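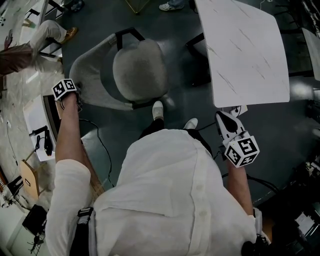 Roussel议事套装我们协会已经用了大半年,从居民恳谈会用到章程修订,中间还办过一次分歧挺大的理事选举,我想也该坐下来好好写一写它了。一直有别的同乡会和社区团体的朋友写信来问,说你们开会现在好像不怎么吵了,是不是换了什么法宝。法宝谈不上,就是一只箱子,里面装着牌子、计时器、表决票和一本厚厚的手册。不过在讲箱子之前,先容我啰嗦一句跟它无关的:主持这种会,整晚几乎都是站着的,衣服鞋子真的要舒服,像图里那样一件宽松的白色长袖衫,深色裤子,一双白球鞋,就再合适不过了,旁边有把灰色软垫椅子能歇歇脚更好。我头一回主持的时候穿了双硬底皮鞋,散会时脚疼得连箱子都不想拎,到现在想起来还觉得冤枉。

好,说回正题。我们协会在Girkberg,成员来自好几个地方,说的话不一样,对故乡政治的看法更是南辕北辙。有人觉得协会应该多就家乡的事发声明,有人觉得既然在这里过日子,就该先把本地的公交线路和学校名额争取好。两边都有道理,两边也都有嗓门大的人(我自己大概也算一个)。从前开会的情形是这样的:七点开始,七点一刻有人离题,七点半有人拍桌子,八点半大家饿了,议程上一共六项,只过完第一项。第二天群里再接着吵一轮,吵到最后连当初要表决什么都忘了。

套装是Catherine Shearer提议买的。她从前在别处做过选务工作,见过不少会场,说我们缺的就是一套大家都认的规矩,而且最好是看得见、摸得着的规矩。基础套装397,当时觉得真不便宜,为了要不要花这笔钱,我们又开了一次会,又吵了一晚上,现在说起来大家都笑。

先讲箱子里有什么。最上面一层是发言牌,分四种颜色:绿牌是要求发言,黄牌是程序问题,蓝牌是补充事实,红牌是反对继续讨论。牌子做得很厚实,边角磨圆了,我们用了这么久,只有两三张翘了边。下面一层是计时器,一个圆圆的东西,拧一下就开始走,走到最后会轻轻响一声。我很喜欢这个声音!它一点都不凶,像厨房里提醒你汤好了,被提醒的人不会觉得难堪。我们以前用手机计时,那个铃声一响,全场都吓一跳,讲话的人脸也挂不住。

再往下是表决票和折叠票箱。票纸是空白的,可以自己往上写议案编号,纸质偏薄,对着灯能隐约看到背面的字,这一点我要扣分。对于无记名投票来说,票纸透光实在说不过去。Catherine后来教我们一个土办法,投票前请大家对折两次再投进去,问题算是解决了,但是厂家完全可以把纸做厚一点的嘛。票箱折起来很平,打开后四角有卡扣,封条也配好了,开箱前可以请两位不同意见的成员一起验看封条。这个小小的环节我觉得特别好,大家凑过去看一眼,心里就踏实了。

最底下是手册。手册我要多讲几句,整套东西里最值钱的是它,最让人头疼的也是它。内容是真好,从怎么起草议程、怎么处理修正案,到主持人自己也有利益牵涉时该怎么交出主持权,都写得清清楚楚,而且每一章后面都有一段会议实录式的对话,读起来像小戏。可是翻译实在粗糙。“搁置动议”一会儿译成“搁置”,一会儿译成“延期”,一会儿又成了“放下”,我们有一次就为了“放下”到底是暂时放下还是永远放下,争了二十多分钟。最后还是Silvia Jireš去把原文找来对照,给大家做了一张词汇对照表,贴在箱盖里面。如果您也打算买,请务必先做这么一张表,能省下许多口舌。

用起来效果到底怎么样呢?我讲两次会给您听听,您自己判断。

第一次是关于联合声明。那阵子有个叫Flosura的联络网来邀请我们联署一份声明,措辞很重,会里一半人想签,一半人坚决不肯。换在从前,这种事情是要伤和气的。那天由Erasto Mosoti主持,他先把声明拆成五段,一段一段地让大家举牌。拆开以后才发现,有四段其实大部分人都能接受,真正过不去的只有第三段里的两句话。于是有人提修正案,有人附议,计时器响了好几次,讲到一半的人居然都乖乖坐下了。最后我们附上了修改意见回给对方,说改了这两句我们就签。对方改没改是后话(改了一句,另一句还在磨),但是那天散会的时候,两边的人是一起走去车站的,我看着心里真暖。

第二次就没有这么顺利了,我也照实说。那是十二月的年度大会,来了200人,把礼堂坐得满满的。套装的说明写着适合中小型会议,我们偏不信邪,结果发言牌不够用,后排的人举牌前面也看不清,计时器那声温柔的“叮”更是完全淹没在人声里。Peninah Mabula临时带着几个年轻人在过道里来回跑,把后排的发言要求记在纸条上递到前面去,总算没有乱。所以我的建议是,几十个人以内的会,这套东西游刃有余;人再多,就一定要配话筒和登记台,不能光靠牌子。

那次大会之后我们补买了一份扩充包,89,里面是加倍的发言牌和一面可以立在桌上的大号计时牌。大号计时牌还可以,字够大,后排也能看见,只是底座太轻,窗户一开风一吹就倒,我们后来在底座上压了本书。表决票也一口气添了1000张,本来以为够用好久,没想到大家尝到了正式表决的甜头,连春天郊游去哪里都要投票,用得飞快。

也讲讲不喜欢它的人怎么说,免得您觉得我是替厂家吆喝。Pendo Mosoti就一直有保留,她是Erasto的姐姐,姐弟俩在会上从来不客气。她的意见是,规矩一多,会讲规矩的人就占便宜,那些年纪大的、中文和本地话都不太灵光的成员,看着四种颜色的牌子就先怯了,干脆一句话不讲。这个批评我想了很久,觉得她讲得对。后来我们做了一点调整,每次正式讨论之前留出一段不用举牌的时间,想讲什么讲什么,讲自己的家乡话也行,旁边有人帮着译。这段时间不做决议,只记下来。有几位老人家就是在这段时间里讲出了特别要紧的话,比如社区中心的办事窗口改到上午之后,上夜班回来的人根本赶不上,这件事后来成了我们向区里提交的头一份正式意见。手册里倒没有提到这种做法,希望再版的时候能加进去。

跟别家比的话,我只用过另一种,叫Indon,是全靠手机投票的。优点是快,票数马上就出来,也不用数纸片。缺点是总有人手机没电,总有人登不进去,还有人怀疑后台能看到自己投了什么,不管怎么解释都不放心。我个人还是偏爱纸票,唱票的时候大家围在一起,看着一张一张打开,慢是慢了点,输的那一边也输得心服口服。当然如果您的团体成员分散在好几个城市,Indon那种可能更实际,我们有一个兄弟协会就用得很顺手。

再零零碎碎补几条。箱子的提手偏细,装满以后勒手,坐公交去开会的朋友可以缠一圈布。计时器的电池要自己买,箱里不带,第一次用之前请千万检查一下,我们就是开会前十分钟才发现的,Silvia跑了两条街才买到。红牌建议先收起来几张,刚开始用的时候大家觉得新鲜,动不动就举红牌,讨论都展不开,过两三次会就好了。封条用完可以用普通纸条签名代替,手册附录里有写法。还有,每次散会之后花五分钟把牌子按颜色点清收好,要不然下次打开箱子,里面就是一团乱。

打分的话,发言牌和计时器我给满分,票箱给四分,表决票三分,手册的内容满分、翻译两分。总体来说我是愿意推荐的,特别推荐给那些成员意见差得很远、但又舍不得散伙的团体。预算紧的话,可以先跟邻近的协会合买一套轮着用,我们就借出去过好几回,还回来的时候少了一张黄牌,多了一包糖。

有想借来试试的朋友,请在下面留言,写明哪个团体、大概多少人开会,我看到了会回。下个月我们自己要用它讨论会费的事,那几天恐怕借不出来,请见谅。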